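Progress report to the Tellwood fund
Project: Trungate, demonstrations for household manipulation
Prepared by Damian Walczak, 2023-10-08
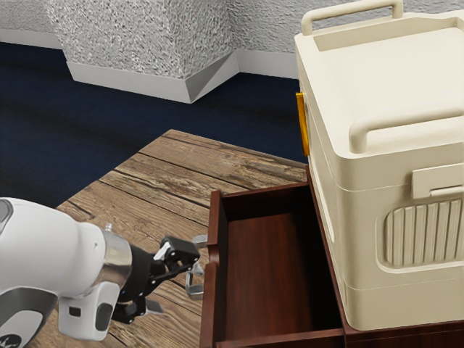 Do simulated demonstrations count toward the total we agreed on?
They do, as long as each one has been replayed from its saved starting state and has ended the same way. Runs that fail the replay stay in a separate folder and are left out of every figure in this report.

Where we are

We have 1015 accepted demonstrations against the 4000 promised for the end of December. I know that looks like a slow start, but most of the first stretch went into the teleoperation link, and the pace since then has been a pleasure to watch! Drawer tasks came first: opening, closing, and opening partway to a marked stop. The room layouts now number 33, with different floors, walls, tables and clutter near the cabinet, and every new layout goes through the same short check before anyone records in it.

What we changed

The old controller let operators rush the approach, and the learned policy copied that faithfully (it would swing in fast and bump the front panel). We slowed the arm near handles and asked operators to line up the fingers before closing them. We also started keeping recoveries. If an operator misses the handle, backs off and tries again, the whole run is saved and tagged, and I'm more excited about those runs than anything else in the set.

Ziółkowski's group at Bandton trained a first policy on an early batch and sent back very useful notes. Thin metal pulls give it the most trouble, especially from a low approach angle, so we have moved recording time toward those.

Still open

Contact between fingertip and handle is too slippery in the simulator, and we are tuning friction one handle type at a time. Labels for partial opening need a second pass too. Two operators used different rules for what counts as halfway.

Next period

We will train 7 more operators, add cabinet doors, and send the next batch to Bandton with the recovery tags included. No change to the budget is requested.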